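Section 3. Mounting and First Start of the Agbeko Speed Display Sign

This section covers pole mounting, battery connection, and first start of the Agbeko sign on town and county roads. For trailer mounting, see Section 4. For data download and reports, see Section 6.

Revision date: 2026-08-23. Changes in this revision: step 9 rewritten (Y. Sezer); aiming table removed and replaced by the sight tube procedure (M. Siddiqui).

3.1 Before you leave the shop

Charge both batteries fully. A full charge from empty takes 11 hours with the Tokance charger. Do not use a vehicle charger. The green lamp on the charger flashes while charging and stays on when the charge is complete.

Check that the following are in the case:

Sign head, with display cover fitted
Upper and lower pole brackets
Four steel bands with clamps
Band tensioning tool
Sight tube
Two batteries
Cabinet key and security bit

Write the serial number of the sign head on the site sheet. The number is on the inside of the cabinet door and can't be read once the batteries are in place.
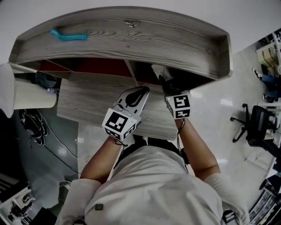 Figure 3-1. Forearms extended toward wooden furniture, a hand-held gripper in each hand.

NOTE: Permission from the pole owner is needed before any bracket is fitted. Utility poles and signal poles are usually excluded. Keep the permit number with the site sheet.

3.2 Choosing the pole

The pole must stand on the same side of the road as the traffic being measured. Pick a straight stretch with a clear view up the road. Curves, crests, parked trucks and low branches all shorten the distance at which the radar picks up a vehicle, and a short pickup distance means that drivers pass the sign before the number settles.

Wooden, steel and concrete poles are all acceptable. Do not use a pole that leans, or one with loose soil at the base. Metal guardrail directly in front of the sign may cause false readings; move the sign to the next pole if you can.

3.3 Fitting the brackets

1. Set out cones and advance warning signs in line with your local work zone rules. Two people are needed from this point on.

2. Pass two bands through the slots in the lower bracket and around the pole. Close the clamps by hand.

3. Set the lower bracket so that the bottom edge of the sign head will be at least seven feet above the ground. Over a sidewalk or bike path, follow the local clearance rule if it is higher.

4. Tighten the clamps with the tensioning tool until the handle clicks. Tighten the two clamps in turn, a little at a time.

5. Fit the upper bracket 21 inches above the lower one, center to center. Leave its clamps finger tight.

CAUTION: Band ends are sharp. Wear cut-resistant gloves and fold each end back under the clamp.

6. Lift the sign head onto the lower bracket until the hook seats. Have the second person hold it there. Do not let go of the head at this stage — the hook alone will not hold it in wind.

7. Swing the head back against the upper bracket, insert the locking pin, and tighten the upper clamps.

3.4 Aiming
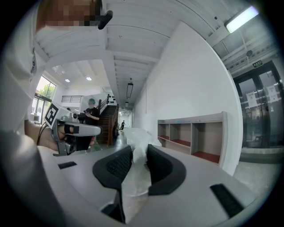
8. Loosen the swivel bolt on the upper bracket by half a turn. Place the sight tube in the groove on top of the head and look through it toward oncoming traffic.

9. Turn the head until the center of the travel lane is in view at the far end of the straight. On a road with more than one lane in each direction, aim at the line between the lanes. Earlier versions of this guide told installers to aim at the shoulder. Signs aimed that way should be re-aimed at the next battery change.

10. Tighten the swivel bolt and check the aim again. The head tends to shift slightly as the bolt comes tight.

3.5 Battery and first start

11. Open the cabinet. Slide the batteries in with the terminals facing the door. Connect the left battery first, then the right.

12. Turn the key switch to TEST. All segments light for a few seconds, then the display shows the battery level. If the level is below 73, stop and fit a charged battery.

13. Remove the display cover and set the posted speed with the two arrow buttons. Hold SET until the number stops flashing.

14. Turn the key switch to RUN. Close and lock the cabinet.

15. Watch the display for almost 15 minutes of normal traffic, or have a second vehicle pass at a known speed. The reading should agree with that vehicle's speedometer to within two miles per hour.

CAUTION: Do not stand in the travel lane to check the display. Use the shoulder or a parked vehicle well clear of the road.

NOTE: The display goes blank when no vehicle is in range. A blank display with traffic passing points to poor aim or to the switch being left in STANDBY. Repeat step 8 before calling for service.

3.6 Site sheet

Enter the pole number, direction of traffic, posted speed and start time. Both installers sign the sheet. Send one copy to the sign coordinator and leave the other in the case.

Service questions: Kadir Bayram, Tokance field support. Replacement brackets and bands: Herman Wuisan, parts desk.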